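Keeping the Ikby Pair Alive: Bench Gallery

By Gilberto Mosquera
June 9, 2018

The Ikby station is a pair of hand-held grippers, a table and a great deal of cable. It has no motors worth bragging about and it never goes anywhere, so I was told it would look after itself. I have been looking after it ever since.

Most of the job is housekeeping. Each gripper carries a square-patterned marker so the tracking software knows where the hand is, and the software has strong opinions about those markers. A thumbprint is tolerated. A peeling corner gets you a log full of hands teleporting into the ceiling. Okoth, our tracking program, reports all of this as "minor drift," and would presumably say the same about a house fire.

What gets done before a session

Wipe the marker faces with a dry cloth. The spray bottle stays in the cupboard where I hid it.

Squeeze each trigger 11 times and let go slowly. If the fingers come back late, there's lint in the hinge. If they don't come back at all, it's the spring, and you have my sympathy.

Look at the finger pads under the lamp. Shiny patches mean they're about to start dropping things. We swap pads after up to 22 sessions, and the old ones go in the tin marked Imska, for reasons that left with the last person to label a tin.

Walk the cables from the grippers to the power strip. Anything you can trip on, you will.

Leave the lids and boxes on the table where the task sheet says. The last full calibration logged 1,896 poses, and I'd like to keep them.

From the bench

Cubes on, both hands on the black box. The thin white cable heads off to the right, where it can be kept an eye on. 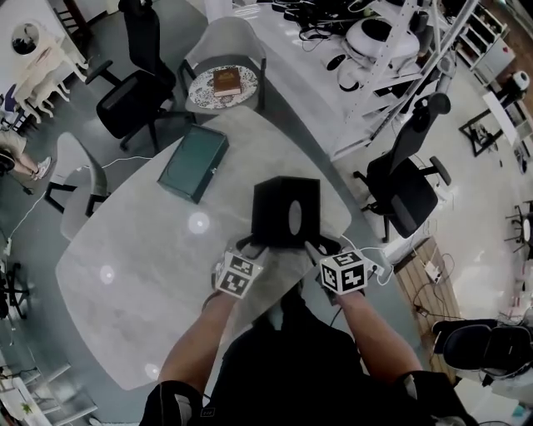
Same table with a gripper in each hand. The left one is on its way to the black box, and the dark teal box is waiting farther up.

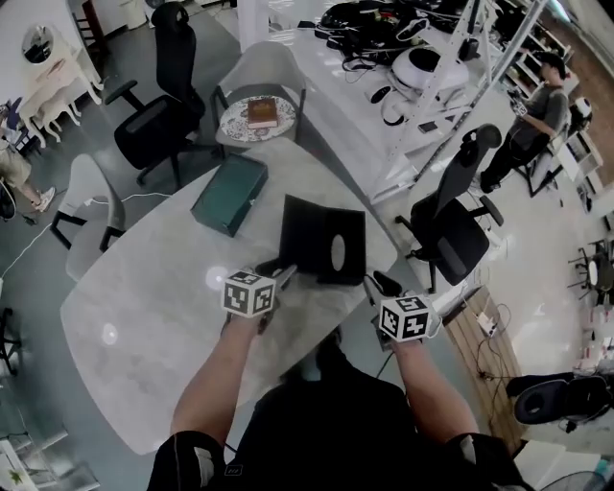 The black fingers from the gripper's own point of view, pads facing each other. Lint likes that gap. The rack in the middle of the room is the spares department, filed by gravity.
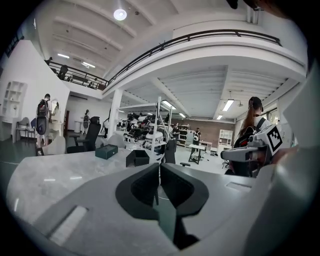

Looking up past the notch, with the white housings stacked low on the rack at right and the cables coming down from the top shelf as they please.

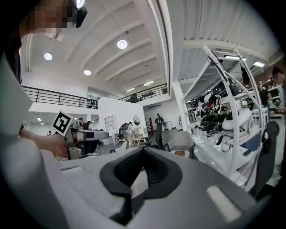 Still on the list

The cable ties arrive in September, along with the Gresura hinge kit. It comes with 3 screws more than there are holes, according to the parts sheet, and I've decided to take that as generosity.

The trigger on the left gripper has a click I don't like. It works fine. I've written "click" on a piece of tape and stuck it to the handle, which is as far as the repair has gotten.

If you borrow a marker cube, put it back on the same gripper. They look identical and Okoth doesn't agree.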